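Section 4: Teaching the drive caddy job

If you've come straight here from the unboxing pages, go back and do Section 3 first. I mean it! The Kiltmont bench kit ships with the arms in their transport pose and the table bolts only finger tight, and everything below assumes you've snugged those up and run the homing routine once. I wrote this part up on December 10, 2025 after doing the whole thing again from scratch on my own bench, so the menu names match the current Pristden software. If yours still says "Jobs" where I say "Recipes", you're on the February release and you'll want to update.

The job we're teaching is the one most people buy the kit for, which is handling the caddied hard drive in an old desktop tower. Once you've got this one going, the memory and expansion card recipes in Section 5 will feel pretty easy.

4.1 Getting the tower on the table

1. Unplug the tower, hold the power button in for a few seconds, and take the side panel off.

2. Lay it on its side on the slats with the open side facing up. Leave yourself a bit of room beside it for the fixture plate.

3. Set the fixture plate down on the left, close to the case wall. Mine lives right up against it and I've never had a collision, but do check your own clearance at slow speed.

4. Tuck any loose cables away from the drive bays. The ones that snake out from under the cage are the usual troublemakers.
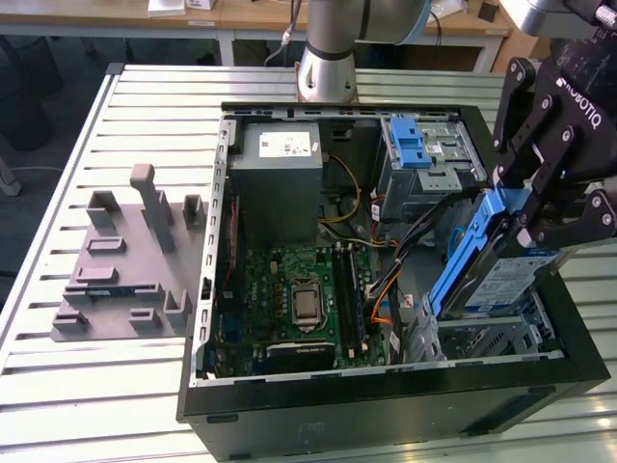

Fig. 4-1. Gripper holding the drive in its blue caddy, tilted over the lower bay area.

Note: the tilt is deliberate in this recipe. You can teach a dead straight approach if you like (I did, for ages), but I get a much better feel for the rails coming in on an angle and levelling out at the end.

CAUTION: Keep your hands out of the case whenever the Enable lamp is on. If you need to nudge a cable, press Pause, wait for the lamp to go out, then reach in.

4.2 Teaching the grip

1. Open Recipes, choose New, and pick Caddy from the list. Give it a name you'll recognise later. I use the tower model and a number, so I've got a 408 and a 408b and I do know which is which, mostly.

2. Put the arm in Freedrive and guide the fingers down either side of the caddy. You want to be gripping the plastic and staying well clear of the drive's connectors.

3. Close the gripper slowly with the jog wheel. Stop when the fingers touch, then press Save Grip.

4. Set Grip Force to Low. If the caddy slips on the lift test, go up one step and try again. Don't jump straight to High, you'll just bow the rails.

5. Lift it clear, hold for a moment, and put it back where it came from. Do this 2 times before you move on.

Norbert Kadlec, who wrote the original Poma gripper notes, likes to save a second grip further back on the caddy for tight cases. I think he's right, and it only takes a minute. Save it as Grip B and the software will offer it to you if the first approach fails.

4.3 Setting the reference points

This is the fiddly bit, so grab a coffee. The wrist camera needs fixed features to find its way around the case, and it needs to see them again every time you load the recipe.

1. From the Setup menu, choose Reference View. Move the arm over the power supply and bring it down until the label fills a good part of the preview.

2. Pick your first point somewhere with hard edges and plenty of contrast. The printed label on the supply is perfect for this.

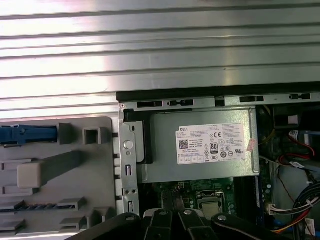 3. Pick the second point on the chassis itself. Punched slots in the sheet metal are great, and so are screw heads. Stay away from cables, they'll sit differently in the next tower and the match will drift.

4. Set Exposure to 2000 and have a look at the preview. The table slats bounce a lot of light, and if they're washing out, drop the number in steps of 300 until you're happy with the edges you've chosen. Don't fuss over the slats themselves.

5. Press Match Test. Green means save it. Amber means it'll work today and annoy you tomorrow, so pick another point.

Note: if you're using the Rusnák light bar, switch it on before you open Reference View. Changing the lighting afterwards means redoing steps 2 to 5, and yes, I've done that more than once.

4.4 First run

1. Set Speed to Creep and keep one hand by the stop button.

2. Press Run Once. Watch the caddy rails the whole way in.

3. If it stalls on the lip of the bay, press Pause and go back to 4.2. It's nearly always the grip.

4. Save the recipe, then save it again under a second name before you start tweaking the speed.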